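Emavgate Robotics Club Newsletter
June 8, 2022

Manipulation group: sorting control panel parts

The manipulation group has spent the second half of the term on one task: pick loose control panel parts off a table and put them in a tray. The task was proposed by Zofia Tokarz, who leads the group, after the block-stacking exercise stopped producing anything worth discussing. Wooden blocks have flat parallel sides and weigh nearly the same. Push buttons and breakers don't, and most of the difficulties listed below come from that.

The arm is the same one used for the December demonstration. Software runs on the club workstation and is split into two programs. The first, called Vella, takes the wrist camera picture and proposes a grasp: a point on the table, a rotation and an opening width. The second, called Ardale, plans the motion and closes the jaws. The two exchange plain text messages, so either half can be replaced or tested without the other. New members usually begin with Vella. It can be run on stored pictures with the arm switched off.

Parts

The parts came in a mixed box from the Tkachenko workshop, which was clearing shelves. None of them is wired to anything. The group sorted out the pieces with cracked housings and kept the rest. For the program they fall into three classes.

Round buttons lying face up give the detector a clean outline. They are wide for their height, and the jaws must come down close to the table to get hold of the rim. If the descent stops early, the fingers close on the curve of the face and slide off. The descent height is now set separately for this class.

Buttons with a contact block attached are long, and the two ends differ a great deal. The cap is smooth and round, the block is square with screw terminals. Our first version aimed for the center of the outline, which often falls near the joint between cap and body. Grasps there tended to twist the part as the jaws closed. The current version looks for the block and takes it across the flat sides.

DIN-rail modules have stepped housings with small tabs. A module on its side can be picked up across the body with no trouble if the rotation is right. An error of a few degrees puts one finger on a tab, and the part turns on its way up. This class has the lowest success rate of the three and is the one most in need of attention next term.

Layouts

Parts are put down by hand before each run, with the tray to the left of the camera view. We tried a printed placement sheet early on and dropped it. Members began tuning to the sheet, and the results said little about any other arrangement. The present rule is that whoever places the parts may not be the person who wrote the grasp settings under test. Parts may point in any direction but may not touch each other. Touching parts are a separate problem and will be treated as one.

In a typical layout the arm starts with the nearest part. With a red-capped button between the open fingers and a little way ahead of them, as below, the first approach is short. The two light blue buttons and the white module farther up need a longer reach, and they are close enough together that the open fingers have to be checked against the neighbors before the descent.
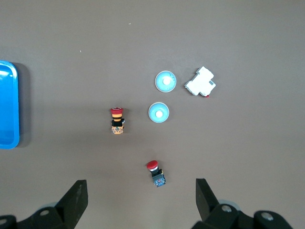

Results so far

The log holds 2,389 grasp attempts, counted from the first run with the new parts. An attempt is recorded as good when the part is lifted, carried and released inside the tray. A part that lands on the rim and falls in is recorded as bad, which caused some argument. Eugeniusz Baran wrote the logging script and has kept to that rule throughout, and the figures are at least consistent for it.

Of the failed attempts, 106 were set aside for review by hand. These are the ones where Vella reported high confidence and the grasp still missed. Each was opened, looked at and given a cause. The causes seen most often were a shadow read as part of the object, a glossy highlight that split one cap into two detections, and a rotation error on a module. The shadow problem was reduced by lowering the weight given to dark regions with soft edges. The highlight problem remains. Moving the lamp helps with one part and makes another worse, and we would like a fix that doesn't depend on where the lamp stands.

Pale parts with pale centers gave an unexpected error. In several runs the detector returned the small white center of a blue button as an object in its own right, and the arm went for it with the jaws nearly closed. A minimum size limit removed most of these cases. The limit is stored in the shared settings file – please don't change it without writing a line in the log.

Changes to the setup

Finger opening at the start of each approach has been increased. It costs a little cycle time and gives more clearance on the long buttons.

Camera calibration is now checked at the start of each session with the printed target. The check takes two minutes. If the error is above the limit written on the card, recalibrate before recording anything. Runs recorded without a check will be removed from the log.

Ardale no longer retries on its own after a missed grasp. It stops above the table and waits for a key press. The earlier behavior pushed parts out of reach and made the log hard to read.

Next term

Work will continue on DIN-rail modules and on layouts where parts touch. Zofia would also like a second tray, with caps and modules sorted by class during the same run. That requires a class label in the message from Vella to Ardale, and the message format will have to change. A draft of the new format is in the club folder. Comments should go in the file itself, with initials.

The group has room for two more members. Some experience with Python is useful. Experience with the arm isn't needed, and the safety briefing is given before the first session. Write to Eugeniusz through the club mailing list, and mention whether you would prefer to work on detection or on motion.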